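Right, LL.M. people, I've finally put my spreadsheet in order so here's a thread.

Kairys wants everything in by the 15th, references included. Cirken takes you on a rolling basis but the fee waiver closes in August – don't miss that one!

Drivik only has 24 places on the tax law course (I checked twice).

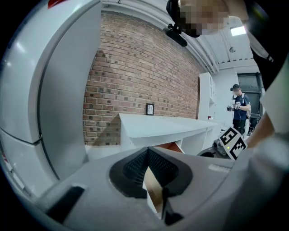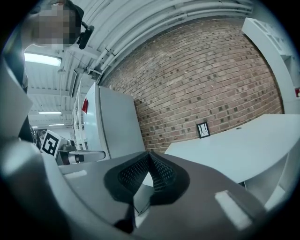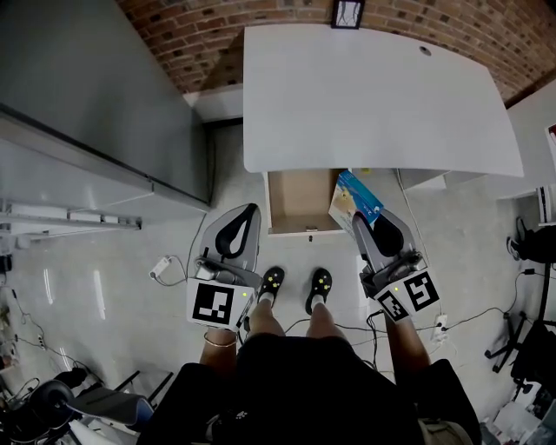 Anyway, the personal statement. Annunziata Costa read mine and cut 305 words, most of them about my childhood. Fair enough.

If your degree's from abroad, ask for the certified transcript now. Mine took ages and cost 100 quid – ouch.

Still waiting on Jotbridge for the funding form. Will post it on Sunday if it turns up.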